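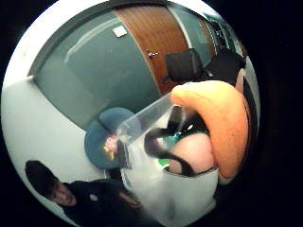
Valstead Corimora hand-held gripper kit: two months in
Posted 6/11/19

I've been meaning to write this one up for a while, mostly because when I was shopping for the thing I couldn't find a single review that went past the unboxing. So, the Corimora. You hold it, you pick stuff up with it, it records what it saw and where it was, and later your learning code gets to chew on all that. We bought ours through Çınar, who were quick and friendly, and paid $3000 for the full kit: gripper, marker cube, wide-angle camera, the electronics box and a bundle of cables.

Our job for it is sorting soft toys into a bin. Sounds silly, but soft things are hard! They squash, they roll, they stick to each other, and a fuzzy one behaves nothing like a rubbery one. We wanted a big pile of examples of a person doing it well, plus a smaller pile of a person doing it badly and fixing it.

Setup first. The printed guide is thin and one of the diagrams has the connectors mirrored, so I plugged everything in wrong and spent an evening blaming the software. Once that was sorted I had it recording in under an hour. Calibration is a matter of waving the cube at the fixed camera until the bar fills up, and it gets fussy if there's glare on the table. We killed one overhead light and it settled right down.

Now the cables. I knew it was wired when I ordered it and I still underestimated how much wire I'd be living with. They get into everything. You reach for a toy and you've got a loop over your knuckles, or a cable lying straight across the thing you wanted to grab, and now that's in your training data too (which I've decided is fine, the world has cables in it, but check with whoever trains your models before you decide the same).

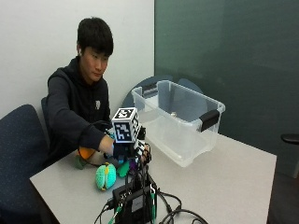
Tracking is where I think the money went, and it's good. The square markers on the cube get picked up fast, and when you turn your wrist so one face goes out of view the next one usually takes over without a jump. I lost tracking mostly when I leaned in too far and put my own head in the way. The software does flag those takes for you in yellow, and I love that, but it flags them after you hit save, so you find out a beat too late.

Comfort is okay. Not great! It's nose-heavy with the cube on, and I feel it in my thumb after an hour or so. We swap people every 160 takes and that seems to be the right spot for us. Past that everybody gets sloppy, and you can see it in the data: grasps drift toward one side of the toy, and the drops into the bin turn into little throws.

Speed-wise, on a decent afternoon we get 300 takes, and 200 of those are keepers. The rest are fumbles, and I'd tell anyone starting out to keep the fumbles in a separate folder instead of deleting them. I threw out our whole first week and I'm still annoyed with myself.

A note on objects, seeing as people ask. Get a mix of textures and shapes, and shuffle them between takes. We started with a Parell plush assortment and then just kept adding things from the toy aisle. See-through rubbery balls are a pain to label and fuzzy ones are a pain to let go of.

The wide-angle camera on the gripper itself is a fisheye and bends everything like crazy, and it took me a few days to get used to watching the playback. You do get the whole table and half the room in every shot, though, so the toy rarely drops out of view right before the grasp. The price of all that coverage is that your hand takes up a good chunk of it. 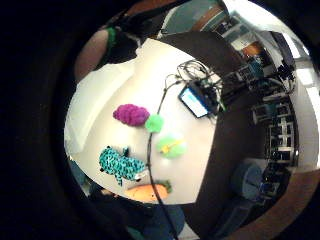

Five soft toys on the table, through a fisheye lens.

Gripes, in no special order: the cables (again), the mirrored diagram, file names that restart from zero every time you reboot, and no case. For that money I'd like a case. Support did answer my email about the file names and said a fix is coming in August, so I'll update the post if it shows up.

Would I buy it again? Yep. If you're only collecting a handful of examples, borrow one. If you're going to be at it every day, get the kit, and pick up a pack of Velcro ties while you're at it. Four stars out of five from me.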